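Search this encyclopedia Go

Demonstration gathering (robot learning)

Demonstration gathering is the practice of recording many runs of a physical task so that a learning system can be trained to copy it. A person usually steers the arm through each run while cameras and joint sensors log what happens. The method is widely used for household and office chores that are hard to program by hand. How well it works outside the room where the runs were recorded is disputed.

The book-shelving task

Putting books into a desktop file organizer is a common choice. The items are cheap, stiff and easy to reset. Supporters say the task tests grasping, turning and placing in one short run. Critics answer that it mostly tests whether the books are where they were last time.
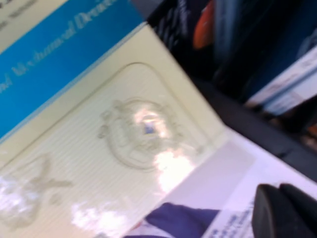
Wrist camera view with heavy motion blur. A black gripper finger is at lower right.

Wrist cameras move with the arm, so blur and glare are common in their footage. Some groups throw such frames out. Others keep them on the theory that a working robot will meet the same trouble. The second view is often stated and seldom tested.

The Fondholm set

The Fondholm shelving set holds 1110 runs recorded at Lund and Vutbridge. Each run pairs a wrist view with at least one fixed view and is capped at 10 seconds. The release notes call the set "varied," a word that has drawn complaint, as the organizer and tablecloth are the same throughout.

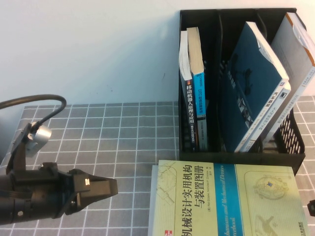
Fixed view of a book-shelving setup, with five books in the organizer and a copy of the Mechanisms and Mechanical Devices Sourcebook lying flat.

Large flat books are a known weak point. A parallel gripper needs an edge to close on, and a volume lying flush with the table offers very little of one. Operators develop private tricks for this, such as sliding the book first, and the tricks end up in the data whether or not anyone wrote them down. Tove Thorlacius, who reviewed the Fondholm set, sorted its grasps by operator and found six distinct styles. She argued that a system trained on all of them learns an average that none of the operators would use.
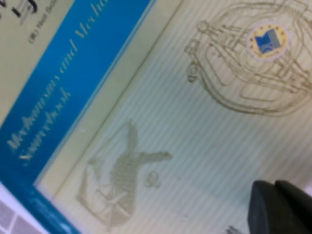 Labeling and discards

Runs are marked as kept or dropped after recording. In the Fondholm set 299 were dropped, but the reasons were not published. A success rate drawn from the kept runs alone says little about how hard the task was. The Tornlow guidelines, adopted in August, ask for failed runs to be released with the rest. Few groups have done so.
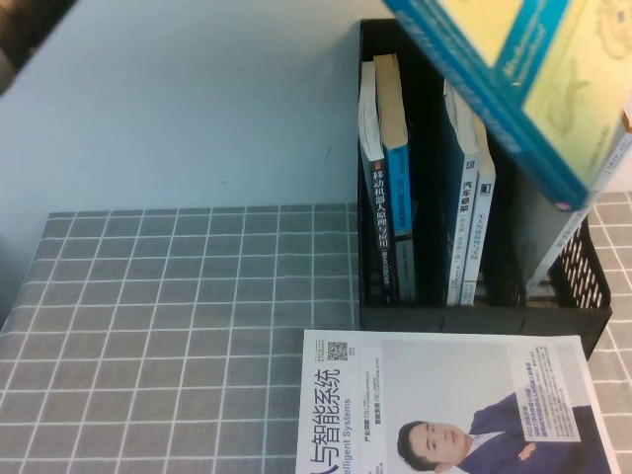
Fixed view of a tilted book with a teal-blue spine above the organizer. A magazine lies on the cloth in front.

Placement is also judged loosely. A book leaning in its slot may count as shelved in one set and as a failure in another, which makes figures from different sets hard to compare.

See also: Imitation learning; Teleoperation; Grasp planning

Reader comments (3)

shelfwise: The part on discards should be higher up. We asked for the dropped runs and got no reply.

K. in Lund: A bit harsh. Same tablecloth, yes, but the start positions do change between runs.

pallet_jack: By how much, though? The notes don't say.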